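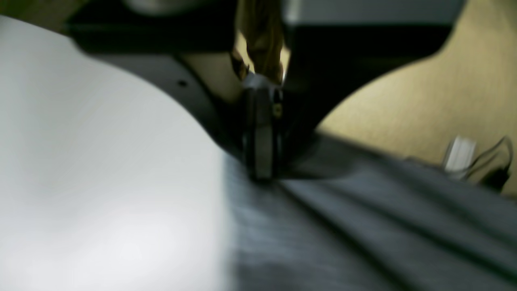
Unexpected Gripper Closing After a Stop in a Cloth Folding Cell
Second-year automation project, final report
Drornum Technical College, Etim workshop

Summary

Our group was given a robot arm with a two-finger gripper and asked to make it fold pieces of cloth. In the fourth week the gripper closed by itself when the cell was restarted after an emergency stop. One of us had a hand in the work area and was pinched on the side of the index finger through a work glove. There was no injury beyond a red mark. We stopped the folding work and spent most of the remaining time finding the cause. This report covers the fault, the tests we ran, the changes we made, and what is still open. The folding results are at the end and are short.

1. Background

The task was to pick up a flat cloth by one edge, lift it, carry it over and lay it down to make a half fold. The gripper is a Jondeck electric unit. It gets its target position from the cell controller, which runs the Dresum sequence program the college uses in all the robot courses. The previous group left us a working program for moving foam blocks, and we started from that. This matters later.

Cloth is harder than blocks. The gripper has to come down onto the fabric, press lightly, and close so that a fold of material comes up between the fingertips. If it presses too hard the arm trips its force limit. If it presses too little the fingers close on air. In the first three weeks we mostly adjusted the pressing height, and we got used to walking up to the table, straightening the cloth by hand and starting again. By then we did this many times an hour.

2. What happened

The arm was in the middle of a pick. The fingers had come down on the cloth but had missed the edge, and the cloth was starting to bunch up. The student at the control desk pressed the emergency stop. The arm stopped as it should. The fingers were open.

A second student reached in to pull the cloth flat. The student at the desk saw the cloth being straightened, believed the hand was already out, released the stop button and pressed reset. Start had not been pressed. The arm did not move, but the gripper closed at once, at normal closing force, with the edge of the glove between the tips. The desk student pressed the stop again. This cut power to the gripper but did not open it, and the gearing held the fingers where they were. The glove came off the hand and stayed in the gripper. We got it out by turning the manual release on the gripper body with a hex key, and it took us too long to find the key.

We reported it to the workshop supervisor the same afternoon. The cell was locked off until Saturday, when we were allowed in for testing with the guard panels closed.

3. First ideas that were wrong

We first thought the stop button had a bad contact. We checked both channels with a meter, pressed and released. Both were fine every time.

Next we suspected the cable to the gripper. It bends a lot at the wrist and one of the ties had slipped. We ran the arm through its full range with the gripper powered and logged the connection. There were no dropouts. We moved the tie back anyway, but it had nothing to do with this fault.

We also thought the desk student might have hit the manual close key on the pendant by accident. The event log showed no key press other than reset. We should have read the log first. It would have saved us a day.

4. Test method

We wrote a short test program. It moved the gripper down to the cloth, began a close command, and then we pressed the emergency stop at different points in the pick. After each stop we released the button, pressed reset, waited, and noted whether the fingers moved before start was pressed. A foam strip was placed between the fingertips so that we could see a light closing as well as a full one. Everybody stayed outside the panels and the speed of the arm was held at 70 percent.

We ran 212 stop and reset cycles over the test sessions. The gripper moved after reset in 22 of them. In every one of the 22, the stop had been pressed in the short time between the controller sending the close command and the gripper reporting that it had started to move. We measured this time from the log and it was 90 milliseconds at the longest. When the stop came before the command was sent, or after the fingers had visibly started closing, nothing moved on reset.

This explained why we had never seen it before. With the foam blocks and in our early cloth runs, we usually stopped the cell when something had already gone wrong, with the fingers closed or the arm in the air. It takes some bad luck to press the button inside that window.

5. Cause

We found two things that had to be true together.

The first is in the sequence program. The close command is written to a register that the gripper reads. In the block moving program this register was never cleared by a stop. It kept its last value until the next command replaced it. For blocks this was done on purpose. A comment in the code says the gripper should "keep hold of part" when the cell is reset, so that a block in the fingers is not dropped. We had copied that section without changing it and had read the comment without thinking about the opposite case, where the fingers are open and the stored command says close.

The second is in the gripper settings. The unit has an option to become active as soon as power returns. It was switched on. With it on, the gripper wakes up after reset, reads the register, finds a close command it has not yet carried out, and carries it out. If the fingers have already started moving when the stop comes, the command is marked as taken and is not repeated. That is why only the short window gives the fault.

Neither the arm nor the stop circuit was faulty. The stop did what it is built to do. The mistake was in what we allowed to happen at reset.

6. Changes

The command register is now cleared in the stop routine, and again at the start of the reset routine in case the first one is skipped. Automatic activation on the gripper is switched off. After a reset the operator has to press a separate key to wake the gripper, and the program checks that the stored command is empty before it accepts the key.

The hold function is still there for blocks, but it is now based on the measured finger position. If the fingers are closed on something, they stay as they are. If they are open, they stay open.

We repeated the test with the same stop points after the change. The gripper did not move on reset in any cycle. We cannot say that this proves the fault is gone in all cases, but with the register empty and activation off we do not see a path by which the fingers could close.

We also changed how we work at the table:

Cloth is straightened only with the stop pressed and the arm parked at the side position.
The person who reaches in is the person who releases the stop afterward. The desk does not reset.
The hex key for the manual release hangs on a cord beside the stop button.
Loose work gloves are not worn near the fingers.

There was some disagreement in the group about the last rule. The glove may have softened the pinch. It was also the part that got caught, and the instructor's view was that a hand should not be there in any case.

7. Open points

The light on the gripper body does not show the difference between "powered" and "active." We wanted a lamp on the table for this but ran out of outputs on the controller.

The manual release is slow even with the key at hand. If a finger were trapped at full force, the time to free it would be a problem. We lowered the closing force to the smallest setting that still holds the cloth, and this helps.

Two other cells in the workshop use the same block moving program. We handed our notes to the supervisor before the December break and the setting has been switched off on both. The register change has not been made there yet.

8. Folding results

With the changes in place we had four sessions left for the original task. The arm can pick up the cloth by the near edge and make a half fold when the cloth starts out flat. It fails when there is already a ridge near the pick point, and then the fingers either take two layers or slide off the slope. Thick cloth works better than thin. The second fold was planned but not attempted.

Clearing the register and waking the gripper by hand adds a few seconds to each restart. We found this annoying during tuning and left it in.

Attachments: event log from the day of the incident, test sheet for the stop and reset cycles, program listing before and after the change, gripper settings list.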